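### 3.2 Sorting habits in shared kitchens

What surprised us most in the Jondby interviews was how much people enjoyed talking about where things go! We had planned 18 minutes per household and often stayed for 45. Almost every family had a rule for the table (what may stay on it overnight, what has to be gone by breakfast), and the rules were wonderfully specific. One household in Pekport let mail stay but never keys.

Following Khokhar and Isaksson, we call these "resting rules." They differ from storage rules in that they concern surfaces people pass many times a day.

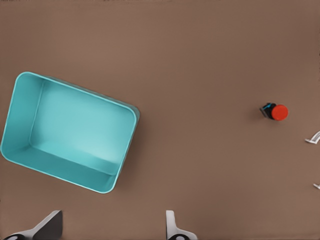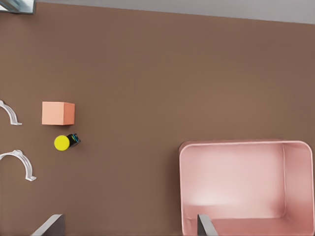
**Figure 4.** Rendered brown tabletops, one with an open turquoise bin, the other with a small orange cube.

Resting rules were learned early. Of the 100 adults interviewed, 13 could name the person who taught them theirs, usually a grandparent, and several did the voice. Myklebust has argued that such rules fade when a household moves. Our material points the other way, and we find this really exciting: families who had moved in the past year stated their rules faster and in fewer words. Haugen's notes from November show the same pattern among renters, though his sample is smaller and leaves out couples without children.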